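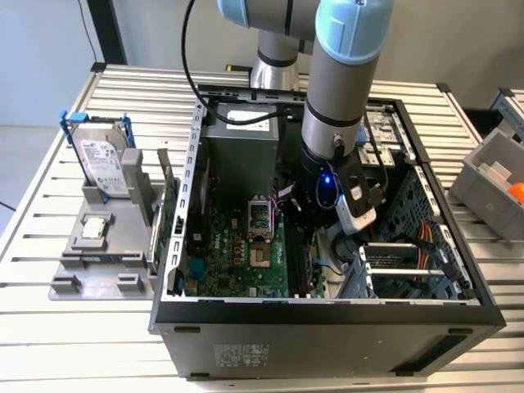 Kanance 700 Refurbished Desktop Tower

Sold by Wovum. Price includes GST. Pick up from the Drotero warehouse or have it sent by courier.

The Kanance 700 is our basic office tower, rebuilt from ex-lease machines and sold with a fresh install of the operating system. It suits bookkeeping, email, web browsing, school work and point of sale. It is not a gaming computer and we don't recommend it for video editing.

What's in the box

Desktop tower, tested
Power cord (Australian plug)
USB keyboard and mouse
Printed warranty card

Monitors are sold separately. If you order one at the same time we will pack both in a single carton where they fit.

Condition grades

Grade A has light marks only. Grade B may have scratches on the top and sides, and sometimes glue left behind by old asset stickers. We clean off what we can. The grade covers the outside of the case and makes no difference to how the computer runs or how long we cover it.
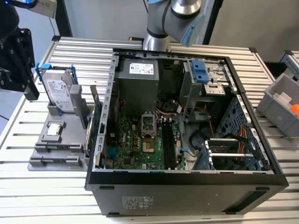

Memory and storage can be changed when you order. Pick the size you want from the menu and the price will update. If you already own memory and want to fit it yourself, email the part number to Filipa Henriques in sales first and she will check it against the board in the unit set aside for you. Boards vary between batches, so please don't rely on a part number from an earlier order.

Fitting your own parts does not void the warranty. Damage caused while fitting them isn't covered.

Warranty and returns

Every tower is covered for 12 months from the date on your invoice. Faulty units come back to us at our cost. For a change of mind you have 5 days from delivery, and you pay the return freight. Please keep the carton until you are happy with the computer.

Keyboards and mice are replaced if they arrive faulty but are not covered after that.

Delivery

Flat rate of $69 for regional and remote addresses. Metro delivery is free. We can't deliver to a post office box, and someone needs to be there to sign.

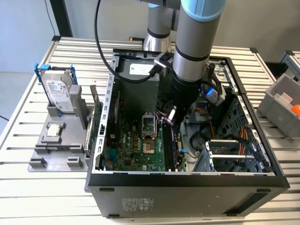 Schools and small businesses ordering a group of towers should ask for a written quote. Khải Hồ looks after these and can match the processor and memory across the whole order, which makes it easier to set them up from one disk image. Allow extra time for this in November, when schools are ordering for the new year.

We accept card, bank transfer and purchase orders from approved accounts. Orders paid by transfer are held until the money clears.

Prices checked 16 Apr 2026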